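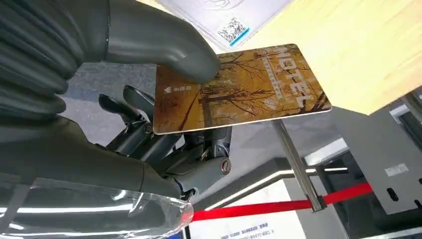
Key cards are the first thing most hotel guests hold and the last thing they think about, and the owner of the collection I came to see would love to change that. She has 700 of them, filed in shoeboxes in the back room of her apartment above the Canard bakery, and she agreed to talk to me on one condition: her name stays out of it. "Write about the cards," she said. "They're much better looking than I am." She has a soft spot for the ones that skip the logo and go for mood. Bare trunks and tangled branches in golden orange, with HOTEL in big white letters running down the right side, is very much her kind of thing. "Look at that color! Somebody sat down and decided a door key should feel like a walk in the woods late in the day."

The habit started 15 years ago, when she was on the road for a lighting company called Brellari and kept finding cards in her coat pockets at home. She felt bad about the first few and mailed two of them back. The front desk at one place wrote to say she could keep them, and that was all the encouragement she needed. These days she always asks at checkout. "They nearly always say yes. Sometimes they go into a drawer and bring me the old design too, and then I'm happy for the whole flight."

I asked what she looks at first, expecting her to say the picture. It was the arrow. Plenty of cards carry a little triangle to show which end goes into the lock, and she can talk about those triangles for a long time. "It has to be there, and it has to be small, and it can't wreck the design," she told me. "White on a dark or a warm background, I can find it half asleep with a suitcase in the other hand. Silver on gray? I've stood in a hallway for ages turning the thing over."

Her boxes are sorted by color, which took her most of one March and drove her a little crazy. Forests turned out to be the hard part — do they go with the greens, or with the ambers and browns? She ended up giving trees a box of their own, and it now holds 108 cards. Next to it is a much thinner section for cards that show the actual building.

She does worry about phones replacing the lot. The Monov, where she stayed last winter, let her in with an app, and she came home with nothing for the box. "The door opened fine. I was so disappointed!" She has since written to four hotels asking if they have leftover stock, and a fat envelope from one of them was waiting on the table, still sealed, when I left.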